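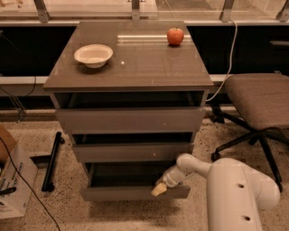
The Slow Return of the Repairable Drawer

A drawer is a box that slides inside another box, and most of what goes wrong with one comes down to clearance. Too little and it binds in humid weather. Too much and it racks, meaning one side travels ahead of the other and the whole thing jams on the diagonal. For a couple of centuries the answer was a wooden runner, a bit of wax and a cabinetmaker who understood how far a board moves between winter and summer. The answer now is usually a pair of steel slides and a panel that hardly moves at all.

Ivan Hnatiuk has spent most of his working life between the two methods. His shop, Fedoruk, kept the name of its previous owner when he bought the business, and it takes in case furniture for structural repair. Refinishing is sent elsewhere. Of the pieces that arrive in a typical year, more than 300 have a drawer fault of some kind, and he sorts them into worn runners, failed corner joints and sagging bottoms.

Worn runners are the most common. The lower edge of a drawer side bears on a narrow strip, and over decades each cuts into the other. The drawer drops, the front starts to rub on the rail beneath it, and the owner pulls harder. Hnatiuk planes the damaged edge straight, glues on a strip of matching hardwood and trims it until the drawer sits level. He allows 2 mm of total side clearance on a wide drawer in solid timber, and less if the piece is going to a house with steady humidity.

Corner joints fail differently. A dovetail holds mechanically even when its glue has let go, so an old drawer may be loose at every corner and still work. A stapled butt joint has no such reserve. Once the staples loosen in particleboard there is little sound material left to grip, and putting a new staple in the old hole accomplishes nothing. Hnatiuk cuts back to firm board and fits a corner block with glue.

Sagging bottoms are a question of span. Thin hardboard in a shallow groove will carry folded shirts across a narrow opening for years. Widen the opening, fill it with denim, and the panel bows until it pulls free at the back. A centre rib is the standard remedy. Thicker plywood is better, though the groove has to be recut to take it.

Metal slides have their own literature. Larysa Panasiuk tests them for Wastelska, a small hardware distributor, using a bench rig that opens and closes a loaded drawer until something gives. The standard load is 30 kg. Her view is that ratings matter less than installation. A pair of slides mounted out of parallel will wear early whatever is stamped on the packet, and the error needed is small enough to miss with a tape measure -- she checks with a spacer cut to the exact width of the opening and moves it front to back.

Parts supply is the harder problem. Slides have been made in many lengths and hole patterns, and a discontinued pattern can mean redrilling the cabinet. Vetel, which makes bedroom furniture for hotels, moved its whole range to a single hole pattern last October. Joltine, a competitor, went further and now sells complete drawer boxes as spares in 40 sizes, flat-packed, with the original front transferred by four screws.

Hnatiuk has fitted several of the Joltine boxes and considers them adequate. The sides are thinner than he would choose. He would also prefer a bottom that slides out from the rear, as it did on older work, so that a split panel could be changed without taking the joints apart. Panasiuk has passed the same request to two manufacturers. One has asked her for a drawing.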